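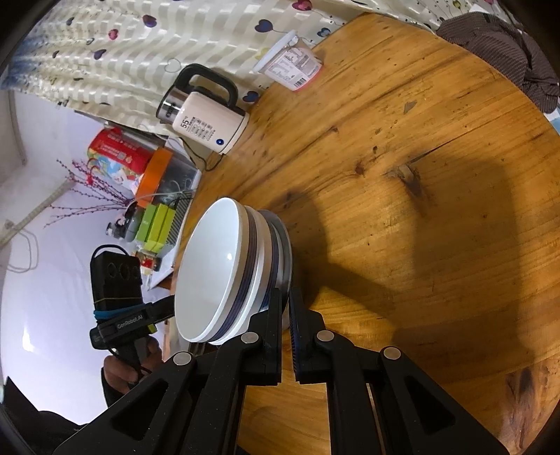

Guides > Kitchen > Stunby round table > Section 3

3. Setting the table and stacking the bowls

I wrote this part after my friend Andor Kozma called me up to ask where on earth everything goes (fair question, it's a round table and there are no corners to hide stuff in!).

3.1 Wipe the top down first. My wood has knots, chips and one long seam across the middle that crumbs just love, so I run the cloth along the seam and then with the grain.

3.2 Put the kettle at the back. I keep mine well away from where people sit, with the cord behind it as much as I can.

CAUTION: A cord looped across the tabletop is easy to snag with a plate. Move it before you start carrying dishes, please!

3.3 Nest the small white bowls, blue bands and all. I stop at 6 in a stack, because mine start leaning after that.

3.4 Lift the stack with both hands, low down. Rims chip so easily, and I've got the sad evidence in my cupboard.

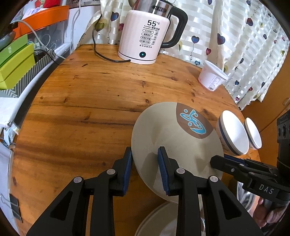

3.5 Now the big beige bowl. Tip it up and look at the foot before you set it down – mine has a brown emblem with a turquoise shape on it, and I like to check the glaze around there for grit that could scratch the varnish.

3.6 Plates go down next, then the small bowls, then the stainless steel one wherever there's room left.

Note: If your kettle shows a temperature like 55°C on the body, read its own booklet for what that means. Kettles are in Section 2, and I kept it short!

Previous | Contents | Next | Spare parts

Questions? Write to Fulgencio Goicoechea at the Flurkura help desk | Back to top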